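3.2 Materials and storage conditions

The boards used in this study were made of maple strips glued side by side. They were bought from one supplier, Jultik, in a single order, so that differences between production batches would not influence the results. Before delivery the boards had been planed on both faces, but they had received no oil or varnish. We decided to keep them in this state, as most earlier work on the movement of glued boards also concerns untreated wood.

After arrival the boards were kept for 30 days in a closed room in the Doltow building, where the air humidity was held at a constant level. Each board lay flat on three thin supports, so that air could reach both faces. The boards were turned once a week. We did not stack them directly on each other, which in our earlier trials had led to a small but clear difference between the upper and the lower face.

The strips in one board do not all have the same colour. Pale and darker strips follow each other over the width (Figure 3), and it was asked by several readers of our first report whether the darker strips are also denser. We cut 19 small pieces from the remaining material and weighed them in order to answer this question. The difference between the two groups was smaller than the spread within each group. For this reason colour was not used as a variable in the analysis.

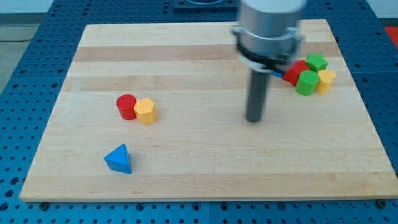

Figure 3. Maple board of glued strips on a perforated worktable, with bolts at the front edge.

3.3 Measurement of cupping

Cupping was measured as the largest distance between the upper face of the board and a straight steel rule laid across the strips. The reading was taken with a feeler gauge at both ends and at the middle of the length, and the highest of the three values was noted. All boards were free of any fixing while they were measured, as even light pressure at the edge can hide a part of the deformation.

In total, 2,301 readings were collected. Readings taken less than one hour after a board had been moved to another room were left out, following the procedure of the Clillon trials. The remaining values were entered by hand and checked a second time by another member of the group.

One weakness of this method must be mentioned. The feeler gauge gives only whole steps, and very small changes between two steps are therefore lost. For boards with strong cupping this has little effect, but for the flattest boards the error may be as large as the value itself. These boards are treated separately in Section 4.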